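Clearing the White Table, Again

287 views | 6 comments | Share

I started on the table at seven in the morning, before anyone else could put something down on it. The rule in our house is that the white table belongs to no one, so everyone's things end up there. It gets the mail, the cups, the stuff that came out of a bag and didn't go back in.

My plan in August was to clear it every evening. That lasted until the second week. Now I do it when I need the surface, and this time I needed it to pack up returns and label some freezer boxes.

I don't take everything off at once anymore. I used to sweep the lot into a laundry basket and carry it upstairs, and then I had a basket of things upstairs. Now I leave them where they are and decide on each one standing up. Office things go to the drawer by the phone. Anything a child drinks from goes to the sink, even if it looks clean. Cardboard gets opened, checked and flattened.

The stapler and the marker with the red cap were easy, same drawer. The white box took longer than it should have. I hold on to boxes with a barcode on them in case something has to go back, and I have lost this argument with myself many times.

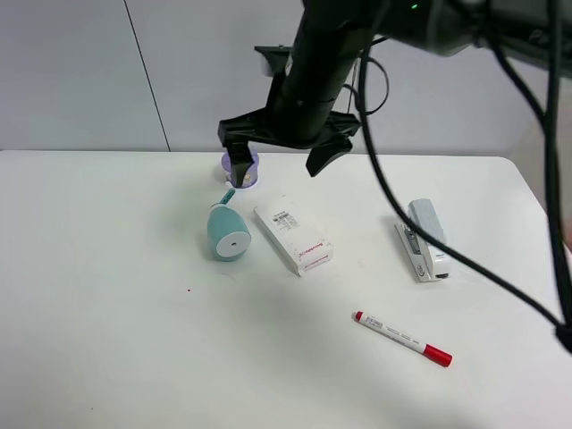 Marilou Sebastian wrote in to say that she gave up on the drawer by the phone years ago and keeps her stapler and markers in a shoebox right on the table. When she needs to work she picks up the box, and when she's done she puts it back. She says a drawer only works if it's closer than the table is, and hers never was.

I tried that for a few days. It works fine for pens. It doesn't work for cups, and cups are most of my problem.

We have too many of them for a family with one small child. Some were gifts, some came from my sister when her kids outgrew them, and at least one was left here after a birthday party and never claimed. They all have their own lids and none of the lids trade. I bought a divided tray from Dritemex to stand them in, and it's good, but it holds fewer than we own.

So I sorted them. The ones with missing parts went out. The ones that leak in a bag went to the bath toys. The teal bottle with the strap on the cap stayed, because the strap goes over a stroller handle and I don't have to dig for it. It also has no label on the front to peel off in the wash.
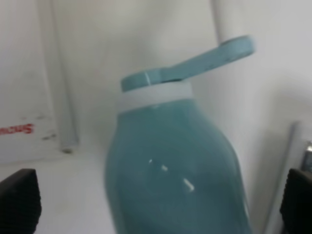
What stays out and what doesn't

I let two or three things live on the table now. If I try for none, it fills up by lunch. If I pick them myself, the rest of the family seems to take it as the limit, and I have stopped asking why.

The far edge by the wall is the place for them. It keeps the front clear for folding or for a laptop, and a small kid can't pull anything down from back there – ours can reach the front edge now and does. The cup with the purple lid and the teal sippy cup are what I chose. They get used every afternoon, and putting them away in between just meant getting them out again.

I wiped the top with a damp cloth and plain dish soap. I had been using a spray I paid too much for, and it left streaks you could see when the light came in low. Soap and a dry towel after is enough on a white surface.

The whole job took me 27 minutes, with one break to look for the lid that belongs to the small blue cup. I still haven't found it.

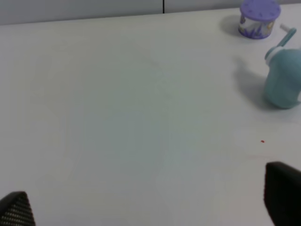

Cups at the back, the rest of the table free.

The returns are next. I have two to tape up and one I may just keep.

50 shares | 6 comments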